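How to run a robot arm demonstration at an open day

These notes cover a small tabletop demonstration: one arm, one gripper, one work surface and visitors standing nearby. We wrote them after the June open day at Urquhart, where the Cedia team showed an arm picking up artificial fruit. They assume that you already have an arm that works and somebody who knows how to drive it.

Before you start

You will need:

The arm, bolted or clamped to a solid bench
A spare set of gripper fingers
A cutting mat with a printed grid
Artificial fruit and a plate or shallow bowl
Barrier tape or a rope on posts
A printed card with the running order
A second person to talk to visitors

The second person matters more than you might think. Driving the arm and answering questions at the same time does not work well, and visitors tend to ask things just as the arm starts to move.

Step 1. Choose a task people can follow

Pick something that can be understood from two metres away with no explanation. Moving fruit to a plate is a good one. We tried sorting small plastic connectors the year before, and people at the back had no idea what was going on.

Keep it short. One full cycle should be over in less than a minute, so that anyone who walks up halfway through will still see a whole one.

Step 2. Lay out the bench

Put the mat down flat and tape the corners. The grid is useful because you can write down where each item starts and put it back there between runs. Ours are noted on the card as column and row, so either of us can reset the bench.

Leave a clear hand's width around every item. Crowded fruit looks nicer but the fingers will knock the neighbours over.

Step 3. Mark the visitor line

Move the arm slowly through its full reach, with the gripper fitted, and note the furthest point. The barrier goes at least a metre beyond that. Do not measure from the bench edge, as the arm can swing past it.

Check that the person at the emergency stop can reach it without crossing the line. Press it once with the arm moving slowly and make sure the arm stops. Do this again after lunch.

Step 4. Warm up the arm

Switch on early and let the arm run its cycle with the doors still closed. We allow 20 minutes. If a joint is going to complain, it is better to find out then.

Set the speed to the lowest setting that still looks like work. At Urquhart we began too fast, and the front row stepped back each time the arm turned.

Step 5. Run the easy items first

Start with something round and firm, such as an apple or an orange. Say what the arm is going to do, then let it do it. Talking over the movement makes people look at you instead of the bench.

Run the apple twice before moving on. Visitors often miss the moment when the fingers close.

Step 6. Move on to the grapes

A bunch of grapes is the item people remember. It has no single shape, it swings when lifted, and the plastic stem can catch on things. Take hold near the top of the bunch, with a finger on either side, and let the rest hang. A grip lower down squeezes the narrow end and the bunch tips over.

Lift slowly and wait for the swinging to settle before moving across. Keep the bunch low over the mat in case it drops.

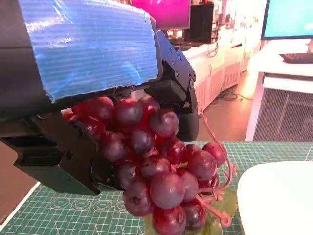

Step 7. Put the fruit down and reset

Lower the bunch until the bottom grapes touch, then go down a little more before opening the fingers. Back the gripper straight up. If the stem has hooked round a finger, stop the arm and free it by hand.

Return everything to its place on the card. Tell visitors when the next run is; we ran one every 15 minutes and most people were happy to come back.

Step 8. Take questions

Stop the arm fully before anybody comes closer. Have the spare fingers ready to pass round. Children mostly want to know how strong it is, and adults want to know what happens if it drops something.

Switching off

Park the arm, power down, then take the barrier away, in that order. Count nothing as finished until the fruit is back in its box. We were still looking for a plum when the Zokberg stand opposite had packed up and gone.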